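Search this blog
Type and press Enter

Self-catering in Urnau, the practical side

I spent part of October in a rented apartment above Urnau with Oddur Skov. We went for the walking, and I have written up the routes separately. These are my notes on the apartment, the booking and the bus, written down while I still have the paperwork in one folder.

The booking went through Jirkport. The listing gave the floor area, the number of beds, the distance to the bus stop and a long paragraph on the view. It did not give the type of heating, whether the oven worked separately from the hob, or where wet clothing was supposed to go. I sent all three questions through the message form. The agency that manages the place, Ó Dubhghaill, answered the first two the same evening. The third came back as "there is a balcony."

The rent was 380 for the stay, final cleaning included, bed linen extra. We brought our own linen. The mattresses are a standard single size, but the duvets are wider than the covers I own, so a double cover folded under at one side is the workable fix. Towels were supplied, one large and one small per person. Dish towels were not supplied, and the shop in the village does not sell them. Bring two.

The heating is a central system with thermostatic valves on the radiators and a master thermostat in the hallway. The hallway is also the warmest part of the apartment, since the boiler cupboard opens onto it. The result is that the thermostat reaches its set point and shuts the system down while the bedrooms are still cold. Turning the bedroom valves to maximum does nothing in this state. What works is closing the hallway radiator completely, leaving the boiler cupboard shut and setting the thermostat two degrees higher than you want the bedrooms to be. It takes an evening to settle. I wrote this in the guest book, where I found that somebody had written the same thing two pages earlier.
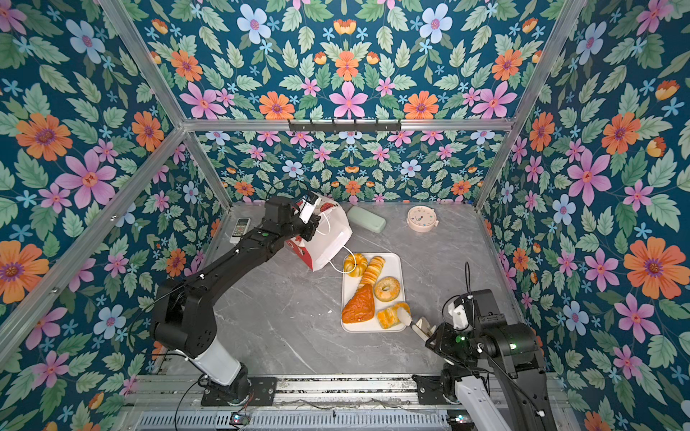
Drying is the weak point of most walking apartments, and this one was no exception. Two people coming in from a day of rain have two jackets, two pairs of overtrousers, gloves, hats and two backpacks, and the hallway had one coat stand of the kind that falls over when loaded on one side. The balcony is no use in October. A black rack with six small hooks, mounted on a horizontal metal rail like the one in the photo, would take the light things and keep them off the furniture. Jackets need more spacing than small hooks allow, so I would put gloves and hats on the rack and hang the jackets on proper hangers from the shower rail. That last part is what we did, with hangers taken from the bedroom closet. Boots went on newspaper near the radiator, never against it. Leather dried quickly at the toe goes hard and then splits at the flex line, and I have lost a pair that way.

The kitchen was adequate. Two hob rings out of four could run at once before the breaker tripped, or one ring and the kettle. Ó Dubhghaill knew about this and had taped a note inside the cupboard with the breaker panel, where you see it after the lights go out. The kettle is rated at 2000 watts, printed on the base. The oven is on its own circuit and can be used with anything. Our routine was kettle first, into the flask, then the hob. The fridge has a freezer compartment large enough for one loaf and a bag of peas.

Knives were blunt, as in every rental I have stayed in. I carry a small pull-through sharpener. There was one good pan and several that had been scraped with metal. The cutting board was glass, and I used the back of the bread board.
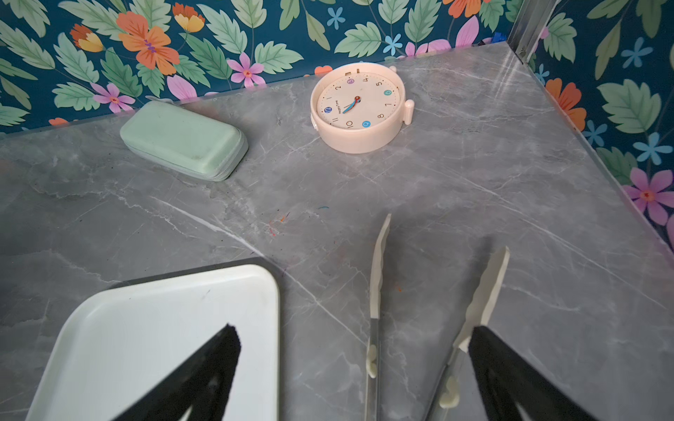 Work surface matters more to me than the number of pans. Cooking for two with packed lunches to make at the same time needs enough clear counter for a board, a plate and whatever is cooling, and in most rentals that space is taken up by the microwave, the toaster and a bowl of decorative stones. We moved the microwave to the windowsill on arrival and put it back on departure. The stones went into the closet.

Transport next. The listing said the stop was five minutes from the door, and this is correct going down. Coming back up with groceries it took us closer to ten. The 341 runs from Urnau to Prerance and is the only line that serves the upper road. The ride is almost 20 minutes. In the fall timetable there is a long gap after lunch, so a shopping trip either fits into the morning or uses up the afternoon. The driver sells tickets and prefers small notes. There is a weekly pass, but you can only buy it at the counter in Prerance, which means paying for one single ride before you can get it.

Prerance has the larger supermarket, a pharmacy and an outdoor store with a fair range of gas canisters. The Urnau shop has bread, milk, cheese, tinned goods and a shelf of local jam. It closes at midday and reopens at three. Bread can be ordered the evening before and collected from a crate beside the door, with your apartment name on the bag. Ours was misspelled every day in the same way.

Finbarr Coughlan drove over to join us for the last two nights and slept on the sofa bed. He reports that it is fine on the left and has a bar across the middle on the right. He also found that the parking spot marked for the apartment is too short for a station wagon with a rear rack fitted. There is a gravel area below the chapel where overnight parking is allowed, and he left the car there.

Checkout was at ten. The list on the fridge asked for the trash to be sorted, the dishwasher emptied and the windows closed. The glass container is down by the bus stop, so carry the bottles down on the last trip and save yourself a climb. The key goes back in the lockbox. The lockbox dials were stiff with cold in the mornings and needed to be pressed in slightly while turning.

I have asked Ó Dubhghaill about the same apartment for late spring, with a request for a fixed coat rail in the hallway. They said they would pass it on to the owner.

This site uses cookies to remember your settings and count visits. Accept / Manage preferences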